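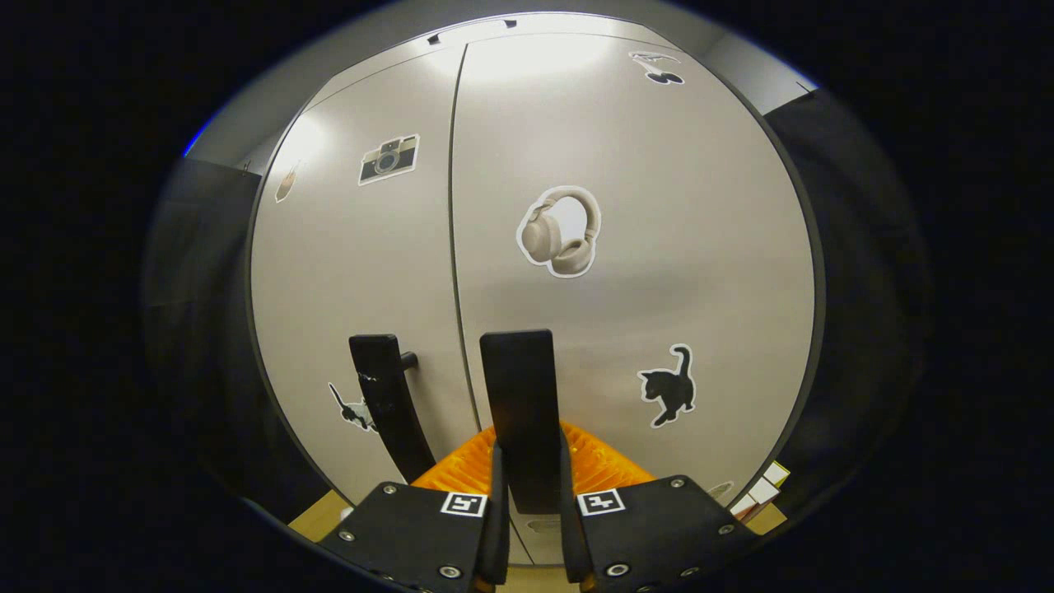
Figure 7.1. A two-door cabinet as the gripper's own fisheye camera sees it. The square markers at the bottom ride on the finger bases.

Chapter 7
Where Is the Handle? From Pixels to a Pull

I got into this business thinking that opening a cupboard would be the easy chapter. I had a planner I liked, I had a decent controller, and I figured that somebody else's software would hand me a handle position and I'd go home early. That was in May, years ago, and I'm still fussing with it. So settle in, because this chapter is longer than the last one and I enjoyed writing it a lot more.

In Chapter 6 we built a pipeline that takes a wrist image and returns a target pose for the fingers. We tested it on blocks, which are wonderful (flat faces, sharp corners, colors that practically shout at you). Now we're moving to furniture. The job for the next forty-odd pages is to write the software that looks at a view like the one in Figure 7.1, finds the handle, decides how the door swings, and plans a pull that doesn't fight the hinge.

Go back to the figure for a second and look at the seam between the doors. On a real cabinet it's straight. In the image it bends, and the whole front bulges toward you. If you feed that straight into a line detector tuned for an ordinary lens, you'll get a handful of short segments that don't quite agree with each other, and your door model will inherit the disagreement. You have two choices. You can undistort first and detect second, or you can detect in the raw image and push only the points you care about through the camera model. I'm a points person. Undistorting a whole wide-angle image stretches the rim terribly and costs you time on every cycle, and most of those pixels are never used again. Section 7.2 does it both ways so you can argue with me.

Then there's the handle. It's black and curved, it sits close to the seam on the left door, and there's a black-and-white cat sticker partly tucked behind it. I love this! A dark handle on a pale gray door ought to be a gift to a threshold, and then a cat comes along and merges with it. My first detector for Plandeck (the teaching planner we've been building since Chapter 2) was exactly that kind of threshold, and it would cheerfully have proposed a grasp on the black cat over on the right door too. Same color, nice smooth outline, nothing to hold on to.

What does a handle have that a sticker doesn't? Depth, mostly. It stands off the door on a post, so when the camera moves, the handle slides against the surface behind it and the sticker stays put. We'll use that in 7.3, where a small wiggle of the wrist gives us two views and a parallax score. I have a soft spot for this trick. It's about a page of code and there's no training set involved. In 7.4 we'll do it the modern way with a learned segmenter, 500 labeled door images to start, and then we'll compare the two and see where each one falls over.

Please don't skip the bright patches. Overhead lights put soft glows on both doors, and a glow has an annoying habit: it moves when you move. To a parallax score that can look a lot like a thing sticking out of the door. I lost a week to this on the Surkholm code, convinced I had a sign error in the extrinsics, flipping signs one after another like a person trying keys on a ring. The fix is in 7.3.4, and it's mostly a matter of checking whether the moving blob has a proper edge.

Now the markers. Each finger base carries one, and they're how we know where the fingers are without trusting anything else. We detect both, estimate a pose for each, and get the opening width from the distance between them. The code assumes the two ids are different and known ahead of time. If you only see one marker in a given cycle, hold the last good width and lower the confidence. Do not, do not, do not average in a zero. (Ask me how I know.)

Once we have a handle and a width, we still need a motion. A door constrains you to an arc, and we don't get told where the hinge is. Guessing is fine! For a pair of doors that meet in the middle, the sensible first guess is a vertical axis at the outer side of each one. So Plandeck starts with that guess, plans a short pull, watches how the wrist pose changes, and fits a circle to what it saw. Then it replans. In 7.5 the loop runs at 9 replans per pull, a number I picked because it worked on my bench, and you should feel free to pick another.

The last piece is the controller. If the fitted circle is a little wrong, a stiff position controller will yank the handle sideways and you'll hear about it. We'll give up stiffness across the arc, keep it along the arc, and let the door correct our geometry for us. Readers who know the Escobedo library will recognize the interface, and I've kept the same argument order so you can swap it in.

Before you start

You'll need the camera model from Chapter 4 and the pose filter from Chapter 6, both working. Run the replay test in the chapter folder. It plays back 100 recorded images and compares your marker detections with mine, and I'd like you to match on all 100 before you go on. If you're using the Pedetti simulator, turn lens distortion on in the settings. It's off by default, and with it off everything in 7.2 will seem pointless.

7.1 Setting up the frames

We'll name four coordinate frames and stick to them: camera, wrist, finger and door. The first three you've met. The door frame is new, and its origin goes on the hinge axis at the height of the handle, with z pointing up.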